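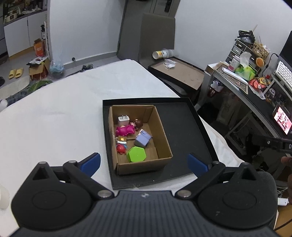

Home > Guides > Setup > Downloads

Section 3: Getting your Flostby label maker going

Okay, box open, let's get this thing printing! I set mine up on a Tuesday night with the TV on, so you'll be fine.

1. Slide the back cover down and drop in the label roll, shiny side facing you. A full roll is 100 labels.

2. Pull a little bit of the roll through the slot (an inch is plenty) and close the cover until it clicks.

3. Plug in the charger and leave it alone until the light goes green. I know, I wanted to print right away too.

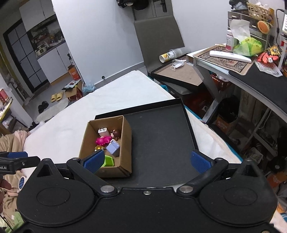
4. Hold the power button, then open the Jorkeler app on your phone and pick FL-348 from the list. If it doesn't show up, turn Bluetooth off and on again. That fixed it for me both times.

5. Print a test label. Mine came out super faint, so I bumped the darkness up to 3 and left it there.

Note: The Zokness rolls fit too, but you have to choose "narrow" in the app or the words run right off the side.

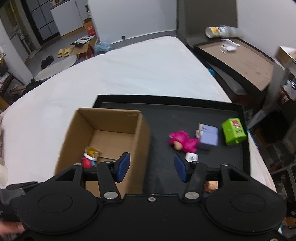

6. Name your label sets before you make a ton of them. I have one for spices, one for cords and one called "stuff," and guess which one I can never find anything in.

Caution: Don't yank the label out while it's still printing! Wait for the beep, then tear down and to the left.

Filed under: Home Office, Labels & Storage
725 shares | 3 comments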